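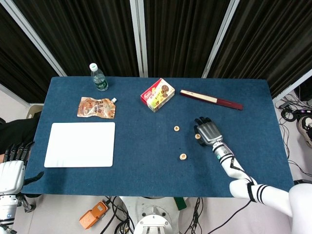 Notebook / Right hand / Faults

Sunday, afternoon session

Right hand dropped off the link during stacking and the arm kept moving. Writing it up while the logs are still open. Nobody was touched and nothing on the table broke, but the arm pushed into the felt with the hand unresponsive, so this goes down as a safety item and the Wisby runs are stopped until the items at the end are closed.

Setup was the same as last session. Nava on its base in front of the blue table, both arms powered, left arm parked at the front corner and not used. Task is Wisby, pick up the round game pieces and stack them with the right hand only. The background objects (water bottle, spouted pouch, snack box and so on) stay at the back and to the left and are only there as distractors. Commands go out at 20 Hz. Hand talks through Sendidport, arm has its own link straight to the control PC. Erken is logging both sides.

What happened

Runs were normal up to run 47. On that run the hand closed on a piece, lifted, carried it over to the stack and started down. Partway down the fingers stopped following. The arm did not stop. It finished the descent, and the stack went over. The planner then moved on to the retract step, saw the hand still reporting closed, decided the release hadn't finished and sent the arm down again for another try. That second descent is the one that went into the table. I hit the stop during it.

From my seat it looked like a bad grasp at first, and that is why I was slow. The fingers had frozen in a shape that is normal for this task, so there was nothing odd about the hand itself. What I noticed was the sound of the arm motors loading up.

After the stop the arm held position as it should. The hand also held, still gripping. Powered the hand down separately and the fingers went slack, then backed the arm off by hand.

Logs

Erken shows the last good hand frame just before the second half of the first descent. After that Sendidport keeps publishing the same frame over and over with fresh timestamps. That is the real problem. Everything downstream thought the hand was alive and simply not moving. The planner checks the age of the message, and the age was always fine.

Error 2031 (hand link lost) does show up, but late. The timeout in Sendidport is set to 3000 ms. At that setting the arm can do a full descent and start another before anything is raised. And when 2031 was finally raised it went to the log only. It is not wired to the arm stop. I had assumed it was. The note from April says "link faults stop the arm," and that is true for arm link faults. Hand faults were never tested, as far as I can find.

Checked the earlier runs for the same code. A few of them have short stretches of repeated frames, too short to reach the timeout, so no 2031 and no visible effect apart from a jerky finger here and there. We had put the jerkiness down to the thumb calibration. That calibration was probably fine and I redid it for no reason.

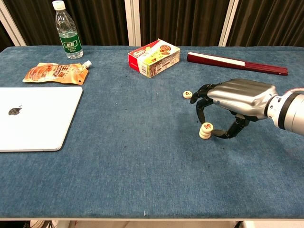
Finger by finger, the frozen values are identical across all joints, thumb included. A single stuck finger would point at a driver in the hand. All of them at once points at the cable, the connector or Sendidport.

Bench checks

1. Hand powered, arm off, no motion. Left it opening and closing while I got coffee. No repeated frames.

2. Arm off, moved the wrist slowly by hand through its range. Clean near the middle. Repeated frames with the wrist rolled well inward and the forearm low, which is close to the placing pose.

3. Same again with the cable held loose at the wrist so it could not pull. Clean.

4. Cable put back the way it was, wrist rolled in. Fault came back on the second try.

So the cable is being pulled at the wrist end in the placing pose. There is too little slack past the last tie. I moved that tie when I tidied the arm last week, so this one is mine. Connector pins look straight. I can't rule out a cracked conductor inside the jacket and would sooner swap the cable than guess.

Did not check whether the left hand has the same routing. Should be done before anyone uses it.

The table is OK. Felt has marks on it but it had marks before, and I can't tell if any are new. Fingertips look fine and the hand opens and closes fully. I have not run a force check on the fingers yet. The arm joint log shows a load spike on the second descent, under the limit where the arm would have stopped on its own. That limit is set for free motion with a heavier tool and is too high for this hand.

Changes made today

Moved the wrist tie back and left a proper loop. Repeated check 2 with no repeated frames, arm off. Not tested under power.

Sendidport now passes the hand's own frame counter through with each message. Planner compares counters and ignores the timestamp. Tested by unplugging the hand with the arm off: planner flagged stale data and refused to go to the next step.

Retry after a failed release is disabled. If the hand does not report open, the run ends and waits for a person.

Not done

Wire 2031 to the arm stop. This needs a change on the arm side and I did not want to do it alone at the end of a session.

Bring the timeout down from 3000 ms. Have to look at what Sendidport does on a normal hiccup first, otherwise we will be resetting it all day.

Lower the arm load limit for this task and try it against a foam block before the table.

Replace the right hand cable. Spare is in the drawer under the printer, label says left but the part is the same on both sides.

Force check on the right fingers.

Pull the runs with repeated frames out of the Wisby set. The hand values in those stretches are wrong even where the stack came out fine. I have tagged the ones I found but the search was quick and only looked at the right hand.

Until the arm stop change is in and tested with the hand unplugged on purpose, keep arm power off with the hand attached. Tag is on the power switch. Please leave it there even if the hand seems to be behaving.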